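Progress report: Cliter second set, April
Prepared by Radka Bošković for Vilmos Pap, Pratov Games

Status

The second set is on track for the print deadline. Card text is locked for four of the five factions. The Orkura faction is still open, for the reasons given under Rules below. Art is complete for the commons and uncommons. Two rares are waiting on revised sketches from Jolán Katona.

Rules

Most of the period went into the Tether keyword. In the first set, a creature with Tether could not attack unless the creature it was tethered to was also untapped. Players read this in different ways when the second creature left the field. We now say that the tether breaks at the end of the turn in which either creature leaves, and that a creature with a broken tether attacks normally. The new wording fits on two lines at the current type size.

Tether also caused a problem with Orkura creatures, which can return from the discard pile during the opponent's turn. Under the old text a returned creature was still tethered. Under the new text it comes back untethered and has to be paid for again. Juraj Beneš ran this through the rules engine and found three older cards that stop working as printed. Two can be fixed with an entry in the rulings list. The third, Ferryman of Jakab, needs a reprint with new text, and we would like to put it in this set at uncommon.

Evolution costs were left alone. Belmiro Barreto asked for a one-point reduction on all double-faction evolutions, and we tested it, but games ended too early and the control decks had no answer before turn 5. We kept the printed costs and gave two of the weaker evolutions a draw effect instead.

Playtesting

We held 30 sessions in this period, most of them in the evening after 6 p.m. The draft format got more time than planned and the constructed format got less.
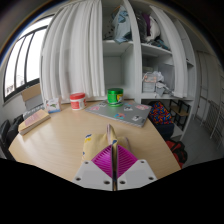
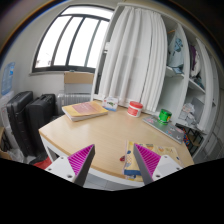

Draft is in good shape. Fire and Orkura are the strongest pairing and the Forest faction is the weakest, mainly for lack of cheap blockers. We moved one Forest blocker from uncommon to common and lowered the cost of another. After the change, Forest drafters were finishing in the middle of the pod and no longer at the bottom.

Constructed needs another round. The deck built on Jakab, the Hollow King, wins too often when it goes first. We have tried limiting his discard effect to once per turn. Testers say it feels fair but the sample is too small to rely on. I have asked for this to be the first item next month.

Card database

The database now holds 2,324 entries, counting promos, alternate art and the foreign-language printings from the first set. Juraj has finished checking race and faction tags. Several dragons were tagged only with their second race, which meant they did not show up in deck searches. Those are fixed. Flavor text has not been proofread yet.

Budget

Art is on budget. Playtest printing ran over, mostly from reprinting the Tether cards twice. I have covered the difference from the travel line, which we are not going to use in full.

Decisions needed

Approval to add the Ferryman of Jakab reprint. It would replace the basic Forest token card, so the sheet count stays the same.

A yes or no on foil treatment for the double-faction evolutions. The printer needs this before the final files.

Next period

Finish Orkura card text, complete constructed testing on Jakab, proofread flavor text, and send the rulings list to Belmiro for layout.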